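Looking After a Two-Arm Cell at the Sink
Speaker notes, Jasville maintenance evening, Apr 15, 2018

(Slide 1, title. Let people sit down. Say hello properly, the back row always gets missed.)

Good evening, and thank you for having me. I was asked for twenty minutes on keeping a robot cell healthy, and I thought about giving you the grand tour of everything we run at Clirkilell, but you'd be asleep by the second cell and so would I. So I'm going to stick with one. It's the kitchen sink cell, two arms on one base, we call it Dronden, and I've been the person with the hex keys for that cell since November. I'm very fond of it, which you'll notice.

Most of what I want to talk about is the wrists. If you look after arms that work near water and dishes, the wrists are where your evenings go. Everything else on Dronden is pretty forgiving! The base bolts have never moved on me, the power supply sits there and hums, and the joints ask for a listen and a wipe.

(Slide 2. Wrist camera check. Dim the room lights if the switch is near.)

We start each morning with the cameras, before anybody enables a motor. Each wrist has its own little camera looking down past the gripper, and I pull up the view with the arm parked and the lights down. I learned to do it in the dark from the old Akpan cell, where we had a stray reflection that bothered us for ages and could only be found with the room lights off. You want the gripper in the same place it was yesterday. If it has wandered sideways, somebody has bumped the bracket, and you go and find the two bracket screws before you do anything clever in software. 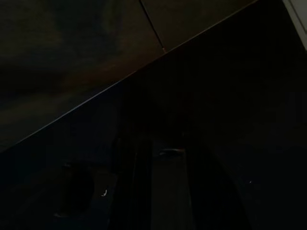

I keep a saved view from the last good calibration and flip back and forth between the two on the laptop. It's a very low-tech method and people tease me for it, but your eye is wonderful at catching a small shift when you flip quickly (try it with two photos of your own front door sometime). We do have a script that measures the offset, and I run that too, afterward. If the script and my eye disagree I go and make coffee and then do both over again.

Now, exposure. Please write down your exposure settings. On paper, taped inside the cabinet. We lost a whole day at Clirkilell to a camera that had gone back to its defaults after a firmware update, and all of us were convinced the lens was dirty. I cleaned that lens three times. It was a very clean lens by dinner.

(Slide 3. Pause here, it takes people's eyes a moment.)

The thing I line up on is the straight gripper bar that comes up from the bottom of the view. It has a narrow cap at the top that catches a bit of light even when everything else is dark, so it gives me a nice edge to work with. 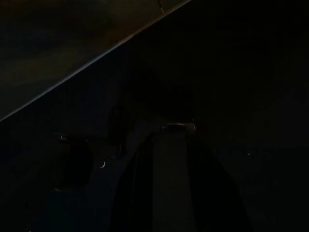 Wrist view, lights down. Line up on the pale cap at the top of the bar.

If that cap looks soft to you, check focus before you touch the bracket. If it looks crisp but sits in the wrong spot, it's the bracket. I've got that written on the cabinet door as well, right under the exposure settings, and the door is getting rather full.

(Slide 4. Cables. This is the long bit, drink some water.)

All right, cables! My favorite subject and my family's least favorite. When we first put Dronden together we ran the wrist cables tight along the arms, because it looked tidy and we had visitors coming. It lasted 23 days. Then one of the right wrist connectors started dropping out, only on the far reach, only sometimes, and you can imagine how much fun that was to chase.

So now we leave a loop. The cable needs enough slack to arc up and over while the arm is down in the basin, and still not so much that it lies in the sink or hooks the faucet. I set it with the arm at its farthest reach first, then fold the arm all the way back and look at where the extra goes. Do that by hand with the motors off, slowly, and have a second person watch the side you can't see.

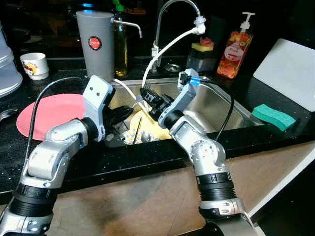 The other half of cable care is what the arms are doing all day, and ours handle dishes. Plates are kind to a gripper. Forks are not, in my experience, because they're thin and hard and they put all the load on one small patch of the finger. I look at the finger faces at the end of every shift, and at 700 picks the fingers come off and get a proper inspection under the bench lamp. We replace them in pairs. I know it feels wasteful when one of them looks perfect, but a new finger closing against an old one never meets quite square, and then you're back to fiddling with the calibration.

Cleaning: damp cloth, then dry cloth, from the wrist down toward the fingers so you aren't pushing food up into the joint. Pay attention to the black ribbed rings at the joints, since crumbs love a groove. I use a soft toothbrush. Please don't spray anything at the arm, put it on the cloth. And clear the sink before you start wiping, or you'll lean over and find your sleeve in somebody's lunch.

(Slide 5. The list. Read it slowly, people like to copy it down.)

Morning: cameras, lights off, compare with the saved view.
Before enabling: hand on each wrist, gentle wiggle, no click.
Every shift end: wipe down, look at finger faces, look at both cable loops.
700 picks: fingers off and inspected.
Every 3 weeks: bracket screws checked with the torque driver.
Any firmware update: exposure settings compared with the paper copy.

The whole morning round takes me about 80 seconds per wrist when it goes well. When it doesn't go well, you were going to lose that time anyway, and I'd much prefer to lose it before the arm is holding something over a stone counter.

(If there's time: the story of the missing washer. If not, go straight to questions.)

(Questions. Repeat each one into the microphone. Somebody will ask about waterproof sleeves: we tried them at Akpan, they bunched up at the wrist and got in the camera's way, happy to talk about it after. Spare fingers are in the blue bag if anyone wants to hold one. Get them back before leaving.)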